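Clean the wrist camera before you retrain anything

At Prenell we look after one arm that tidies a bathroom shelf. When its grasps get worse, the first suggestion is always more training data. I think that is the wrong place to start, and an expensive one.

Last May the arm began missing small upright items. Kamala Salian had 1,355 recorded runs ready to go into a new model. Dušan Vlček asked to see the wrist view first. It was soft all over. He wiped the lens cover, checked the focus ring and tightened the bracket, and the job took 25 minutes.

I would make this a fixed routine. Every 10 hours of running, stop the arm, wipe the cover with a dry cloth and look at five stills at full size. If a label can't be read at close range, work stops until the camera has been seen to. Colour is a poor test. A red lid still looks red through a bad view, and the edges are what the gripper needs.

People will say a good model should cope with blur. Perhaps it should. I would still want to know the blur was there.
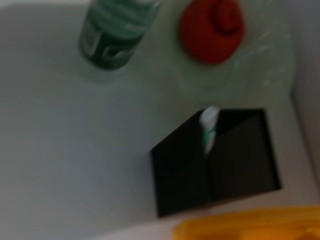 Wrist view of the shelf, with the toothpaste upright in its black holder and the label on the green bottle too soft to read.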